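Hilo sobre la cesión de Loïc Leblanc al Brokitz, porque se está explicando mal la parte contractual. 1/13

Lo publicado hasta ahora: el Stutstead cede al central hasta final de temporada con opción de compra. Falta un matiz. La opción pasa a obligación si se cumplen dos condiciones a la vez, permanencia del Brokitz y minutos jugados. 2/13

El umbral de minutos es de 1000 en liga. No computan la copa ni los amistosos. Tampoco el tiempo añadido: se toma el minuto reglamentario del acta, así que un partido completo suma 90 aunque dure 98. 3/13

Leblanc jugó 2910 minutos la temporada pasada con el Stutstead. Con ese ritmo superaría el umbral antes de acabar la primera vuelta. El dato engaña un poco: allí era titular en una defensa de tres y en el Brokitz se juega con cuatro. 4/13

En línea de cuatro compite por el puesto de central zurdo, que hoy ocupa Lyimo. Lyimo tiene contrato en vigor y no ha pedido salir. La hipótesis de que llega para sustituirlo no la sostiene ningún documento que yo haya visto. 5/13

Salario. El Brokitz asume el 60 % de la ficha y el Stutstead el resto. A efectos de límite salarial, el club de destino solo inscribe su parte. De ahí que la operación quepa sin dar salida a nadie antes. 6/13

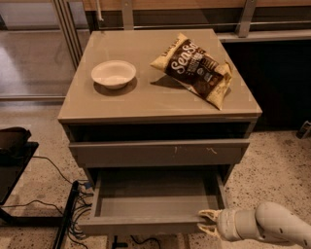
Sobre la ficha: se ha repetido la cifra de 800 000 euros como coste para el Brokitz. Es el bruto total anual del jugador. Aplicando el 60 % quedan 480 000, sin variables. 7/13

Variables conocidas: una por partidos como titular y otra por permanencia. La primera la paga el Brokitz íntegra. De la segunda no tengo confirmado el reparto, así que no la incluyo en ningún cálculo. 8/13

Cláusula de recuperación. El Stutstead puede repescar al jugador en la ventana de invierno, pero debe notificarlo por escrito en diciembre. Si no hay notificación en ese mes, la cesión sigue hasta junio sin otra salida unilateral. 9/13

Si el Stutstead ejerce la repesca, la obligación de compra decae aunque Leblanc ya haya pasado de los 1000 minutos. Es el punto que más se está omitiendo y el que más protege al club de origen. 10/13

El Irstead, que preguntó en junio, ofrecía traspaso directo con pago en tres plazos. El Stutstead lo descartó por el calendario de cobros: el primer plazo vencía fuera del ejercicio. El importe era superior al de la opción actual. 11/13

Rendimiento, para quien lo pide: 179 duelos aéreos disputados en liga el curso pasado. No doy porcentaje de acierto porque las dos fuentes que manejo usan criterios distintos para el duelo compartido y no son comparables. 12/13

Estado a 16 de julio de 2022: acuerdo entre clubes cerrado, reconocimiento médico pendiente, inscripción sin tramitar. Cuando aparezca el alta en el registro federativo lo añado debajo. 13/13

Corrección al 6: el límite salarial computa también la parte proporcional de las variables consideradas probables. La de titularidades entraría. El margen se reduce, la operación sigue cabiendo.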